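**Linmont cast splits screen time, if not much else**

Apr 30, 2024

The second reunion special of *Linmont After Dark* went out last night, and anyone hoping for an apology got two hours of people asking to be allowed to finish.

To recap, for those with hobbies: Ysaline Vidal and Lech Jakubowski moved in together in the season premiere, after a courtship that lasted one boat ride. By February she had found a receipt for a weekend at the Cesalard, a lakeside hotel with a spa and a cancellation policy that has now been discussed on television at greater length than most wars. The booking was for two. Ysaline had been at her mother's.

Lech's position has moved around a good deal. First the trip was for work, although he was between jobs at the time. Then it was a surprise for Ysaline that he forgot to tell her about, then drove to, and then stayed at. On the reunion couch he settled on a third version, in which he had gone to "get his head right" and Malathi Acharya had happened to be getting hers right in the same building.

Malathi did not help him. Asked point-blank if the two had been an item, she said she had been told he was single, that he had told her so in writing, and that she still had the writing. She then read some of it aloud. It contained the phrase "emotionally I live alone," and Lech asked for a glass of water.

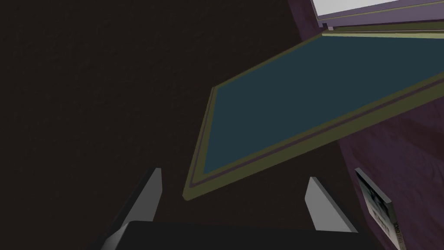

According to Tõnu Vaher, the whole house knew. He told the couch he had heard about the Cesalard before the bags were packed and kept quiet out of loyalty, though he couldn't say to which of them. Ysaline asked him whether he remembered eating dinner at her table that same week. He did remember. He said it was lasagna.

The segment also found time for Melquiades Ibarra, who spent most of the season in a feud over a borrowed jacket and appeared to have prepared for a different episode. He had notes. The host let him get through the first page before cutting to a commercial, and when the show came back he was seated one place farther from the middle.

As for the couple, they are "not together but not not together," in Ysaline's words, a status made more complicated by the lease. Rent on the apartment is $3,000 a month, both names are on it, and neither will leave first. Lech has the den. He says the pullout is bad for his back and that this has been hard on everyone.

The finale of the season ran 109 minutes and ended with Ysaline throwing his key off a dock, a gesture weakened by the fact that he had a spare. Viewers who wanted to know how he got back in were told last night that she had opened the door for him, because it was raining and the neighbors were looking.

Producers have not confirmed who will return. Malathi said she would need to think about it and Ysaline said she was done with all of this for good, then asked when filming starts. Lech has already posted a picture of a suitcase.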